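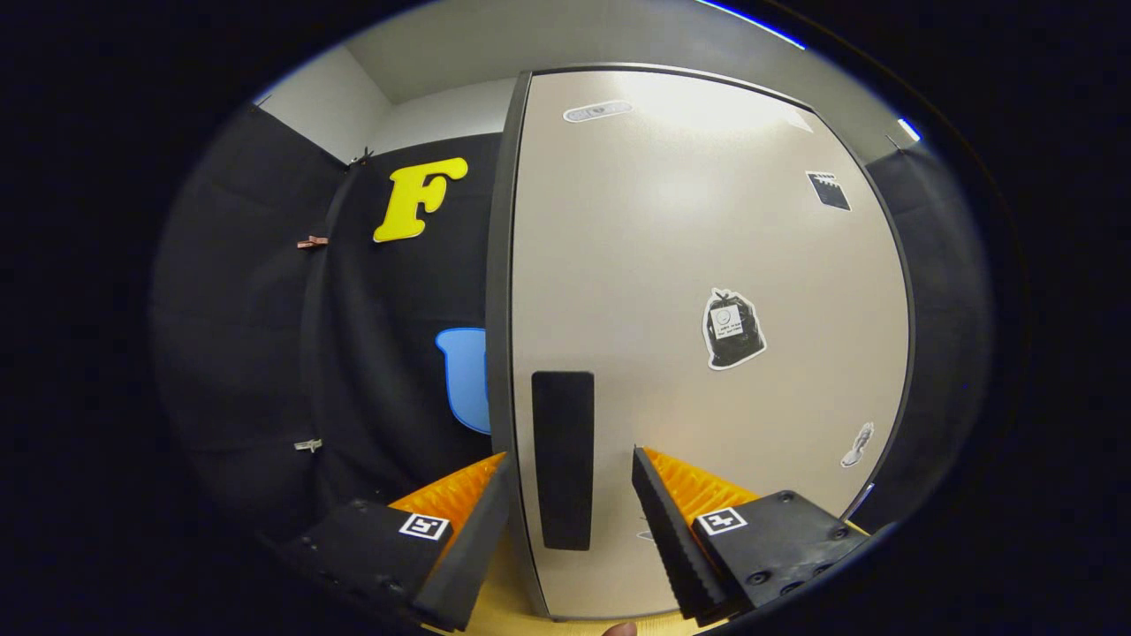
Page last changed: Sun 1 July

Zivari blackout curtain, black, single panel

OK, so this is the curtain I get the most messages about, and I'm finally giving it a proper page of its own. It's plain, it's black, it hangs in nice loose folds, and it's the one I put up at home next to the beige door before I ever thought of selling it. The big yellow F is mine and doesn't come with it, sorry! (More on letters further down, I know that's what half of you came for.)

What you get

One panel, with a wide pocket along the top for a rod and a row of loops behind the pocket if you'd sooner use rings. The fabric is a soft polyester weave with a lining on the back, all black on both sides. I like that, as a lot of blackout curtains are white on the back and look unfinished if you use them in the middle of a room. The hem is double stitched. It comes folded in a paper sleeve, and yes, it will have creases. Hang it for a few days and most of them drop out, or go over the back with a cool iron if you're impatient like me.

Item number is 3153 for the standard length. The long one is listed separately and I only get it in now and then, so write to me before you order if your ceilings are high.

What people use it for

Windows, obviously. But I sell just as many for closets without doors, for the gap beside a wardrobe, for hiding shelves, and for splitting a shared bedroom in two. Black doesn't show dust from shoes as badly as you'd think. It does show cat hair. It shows SO much cat hair. Keep a lint roller nearby if you have a white cat.

If you're hanging it right beside a door, measure with the door open as well as shut. I forgot, the first time I did one, and the fabric got pinched every single morning until I moved the rod over a bit.

Hanging it

The rod pocket takes anything up to a fairly thick wooden pole. For light jobs I use the Brophy tension rod, which needs no drilling and has rubber ends, but please don't use a tension rod across a wide opening with this curtain, it's too heavy and you'll hear it come down in the night. For anything wide get a proper bracketed pole. The Brophy brackets come 4 to a pack with the screws, and the wall plugs are sold separately (I don't make the rules, I'd put them in if I could).

Letters and stickers

The fabric is smooth enough to take felt or foam letters. I carry the Plustimard bubble letters in yellow, light blue and pink, sold one at a time, so you can spell whatever you like. Use small safety pins from behind or the fabric dots that come in the bag. Don't use hot glue, it goes stiff and shows through when the light's behind it.

Doors are easier. A smooth panel will take ordinary vinyl stickers, and I've got four on mine, including one shaped like a black garbage bag with a little face on its label, which I love more than a grown woman should. Wipe the surface first with a damp cloth and let it dry. If you rent, try one sticker in a corner that doesn't matter and peel it off after a week before you go wild with the rest. I don't stock stickers at the moment, only the letters.

Washing

Cold, by itself, gentle cycle, and take the letters off first. Line dry. The first wash can let out a bit of dye, so really do wash it by itself. Don't tumble it, the lining puckers and there's no way back from that.

Price and stock

699 for one panel, or 3000 for a set of five if you're doing a whole room. I pack everything myself, so orders placed on a weekend go out when I'm back at the table on Monday. Returns are fine if it hasn't been washed or hemmed.

Zundus, the maker of the gray version, has stopped that color. I have a few left in the back and once they're gone they're gone, so ask if you want one. Black is in stock.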